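Call for Participants: Household Packing Study

The Massawe Center invites adults to take part in a study of how people sort and pack small household items. Sessions are held on Thursday at our Dirkholm site and last 48 minutes.

Participants sit at a table and place everyday goods, such as tissue packs, fabric pouches and soft toys, into a cardboard box.

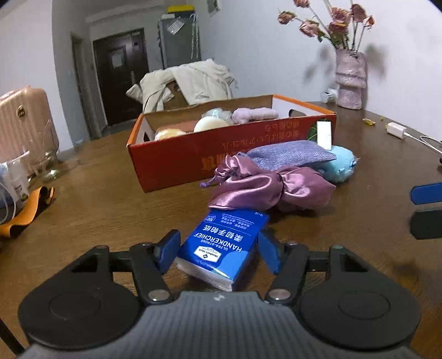

No experience is required. Applicants must be 18 or older and able to attend 2 sessions – the second follows within 6 weeks. Travel within Dirkholm is reimbursed. We expect to enroll roughly 400 people. 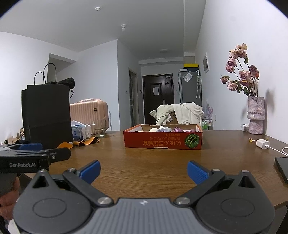

Open red box with several small items inside, Dirkholm site.

To apply, write to Kanini Were, Study Coordinator, and state your preferred session time. Applications close at the end of June.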